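**Ticket 304: tool case won't close**
Opened by Shih-chieh Fung, June 14, 2021
Assigned: Tsung-han Chang

Lid of the gray Kodmont case stops a finger short of latching. Fung suspects the hinge. I suspect Fung.
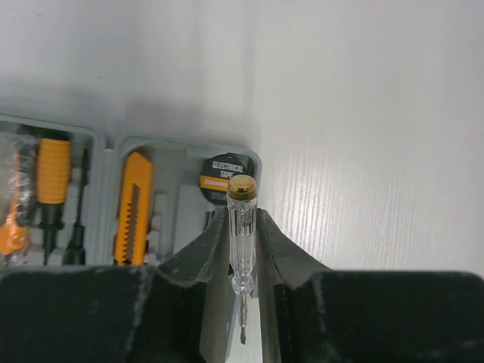

*Voltage tester, clear handle, gold cap. Suspect no. 1.*

Tester goes back in its recess blade down and lies flat. Lid still proud. Apologies to the tester.

Tried the tape measure next. 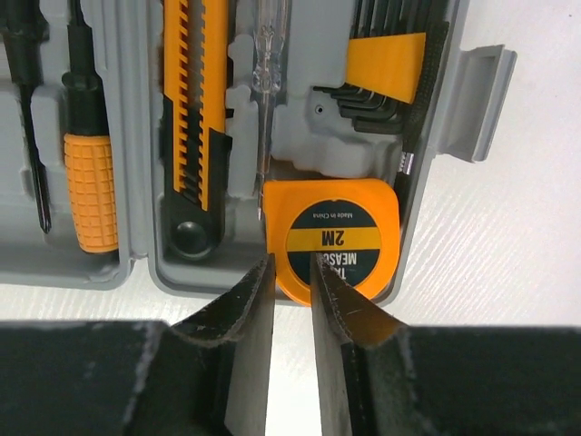 Turned it over, pressed, closed the lid. Same gap, plus a creak I chose not to log. Hex keys reseated in their holder, no change.

Hinge is fine. I have now checked it twice, at the reporter's request. 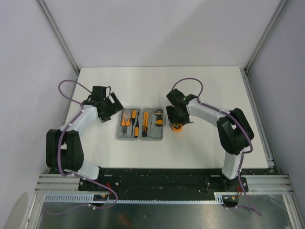

The Halludier case in bay 40 closes, so I compared layouts. Ours has pliers too, orange handles, in the left half, and they were riding up on one side. Pushed them down until they clicked. Lid latched.

Status: resolved. Fung wants the hinge replaced anyway; see ticket 331.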